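Ticket 341 – gripper drops / crushes bottle, width reading drifts
Project: Skullbridge handheld gripper, bottle pick task
Opened by: Beca James
Priority: high (pinch risk, see below)
Status: open

Summary
Width reading on the handheld unit drifts during a session. Starts fine, then reads wider than the fingers really are. Policy trained on those logs closes too far on the arm. Bottle slips or gets squashed, depends on the day. Also had one full close with no trigger input while Leonidas had his thumb near the left finger. Got pinched, no broken skin, reported to Delyth same day.

Setup
Handheld unit, firmware as shipped from Prosser. Arm side is the Brurnico controller, not touched. Task is approach bottle, close, lift, set down. Water bottle, full, screw cap. Logging at the normal rate.

What happens
- calibrate, open/close, numbers good
- run demos
- somewhere in there the zero shifts. no warning, no error code
- fully open now reads 7 mm over
- recalibrate, good again, drifts again

Reproduced 5 times. Not every session. Can't make it happen on demand, which is the annoying part.

Log from the worst one:
width_raw ok
width_raw ok
width_raw jump, no motor cmd
WARN encoder sync lost, recovered
width_raw ok (but offset from here on)
Note the warning only goes to the debug log. Nothing on the operator screen so you keep collecting bad data without knowing it. Over 1,000 demos in the June set may have the offset in them, havent checked yet.

Tried so far
Swapped the USB cable. No change.
Different port, different laptop. No change.
Tightened the finger plate screws. Left one was a bit loose, thought that was it. Drifted again next session.
Slowed down the close. Fewer jumps maybe? Not sure, could be luck.
Cleaned the encoder ring. No change.
Turned off auto-recover in the config. Now it stops dead when sync is lost, instead of recovering wrong. Ugly but safer, leaving it that way for now.

Have NOT tried: new encoder board, old firmware. No spare board here.

Task object and table, gripper on the bottle or lined up to it:

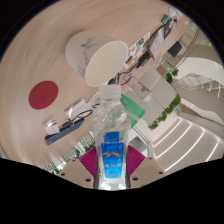
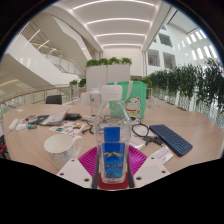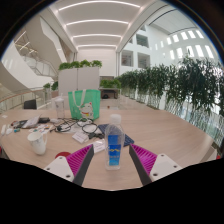
Asanka Haque: Read the whole log. I don't think it's the screws, and I don't think it's the cable to the laptop either. "Sync lost, recovered" with no motor command is the encoder dropping out for a moment and coming back on the wrong count. We had the same signature on the Modwood unit and it was the little ribbon behind the motor. It gets bent every time the fingers go fully open. Can you open the housing and wiggle the ribbon with the live readout up? Power off the motor driver first, please, pull the connector, don't trust the software stop. If the number jumps when you touch it then you have it. Also please don't run it handheld with anyone's fingers near the plates until we know why it closed by itself. A wrong count could explain that too – it thinks it's too wide, so it drives in to correct.

Beca James: ok that makes sense re: the self close. Driver connector pulled, tag on the unit. Opened it up, ribbon has a crease right where it goes round the motor can. Touched it and reading jumped. Did it again, jumped again. Photo of ribbon to follow, phone is dead.

Asanka Haque: Good, that's most likely your fault then. Replacement ribbon plus a longer loop so it isn't pulled at full open. Bleddyn has the part number. Leave auto-recover off even after the swap.

Beca James: Asked Bleddyn, two ribbons on order. Questions still open:
1. Can the sync warning go to the operator screen? Should be a red banner or a beep, something. Debug log is no good while your holding the thing.
2. What do we do with the June demos. Can we detect the jump after the fact and subtract, or bin the lot?
3. Hard stop on the handle. There isnt one. Delyth wants one before anybody picks it up again and I agree.

Asanka Haque: 1 yes, small change, I'll do it. 2 try detecting first. Any width change with no motor command inside the same window, flag the episode and everything after it till the next calibrate. Don't subtract blind. 3 needs its own ticket, please open it and link it here.

Beca James: opened, linked. Flagging script running on the June set now. Policy runs on the arm are paused til its done.

Last update 12/03/2021
Waiting on: ribbons, banner change, script output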